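Section 3: Getting your timers ready for the first time

By now you should have the box open and the packing paper out of the way, so make yourself a cup of something and we'll go through the timers together. It doesn't take long, and a little care at this stage will save you a good deal of squinting later on, when three children all want a turn at once and you can't remember which colour is which.

3.1 Sorting and checking

1. Lay a cloth over the table before you take anything out. An ordinary tablecloth is perfect – it stops the timers rolling away and it's much kinder to the glass than bare wood.

2. Tip the timers out gently, close to the cloth, and leave them lying on their sides for now. There is no need to stand them up until you have looked each one over.

3. Pick up each timer by its end caps and turn it slowly in the light. You are looking for chips, hairline cracks or a cap that wobbles. Put any doubtful one aside and write to Araceli Cordero at our Teltham workshop, who looks after replacements.

4. Find the number printed on the glass. This is the running time in minutes, so a timer marked 5 is a five-minute timer and one marked 30 will see you through half an hour of reading.
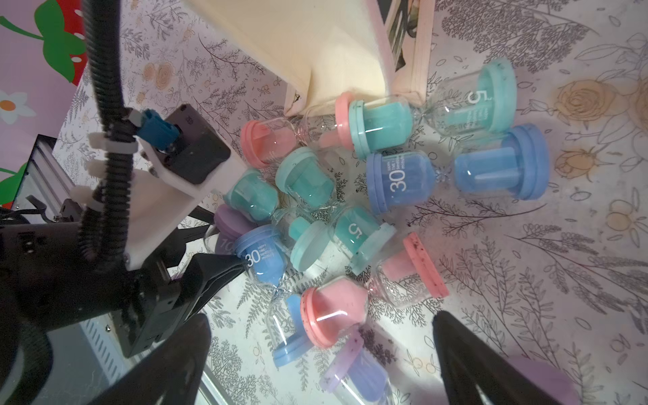

Fig. 3. Timers laid on their sides on a cloth, with a printed 5 or 30 showing on four of them.

5. Put timers of the same colour side by side and compare the numbers. If you have added to your set over the years, or been given a few by a neighbour, do go by the number and let the colour come second. Makers don't all agree about colours, I'm afraid.

Note: The numbers can be hard to read against the sand. Roll the timer a little way with one finger until the printing comes round to the top.

3.2 The first run

6. Stand one timer upright on a level surface and let the sand run right through. Then turn it over and let it run back again. Sand that has travelled a long way in the post often settles into a lump, and the first run loosens it.

7. If the sand stops at the neck, tap the side lightly with a fingertip. Please don't shake it, however tempting that may be!

8. Check the second run against a kitchen clock. A small difference is quite normal in a sand timer, and Sơn Phùng, who wrote the original Pai activity cards, always suggests pencilling the real time on a sticker under the cap.

Caution: The bulbs may be glass. If one breaks, keep children well back, pick up the large pieces in thick gloves and wipe up the sand with damp kitchen paper.

3.3 Putting them away

9. Store the timers in a soft-sided fabric box, on their sides, with the longest-running ones at the bottom. Keep the box off the radiator and out of strong sunshine, which fades the sand.

For games to play with your timers, turn to Section 4.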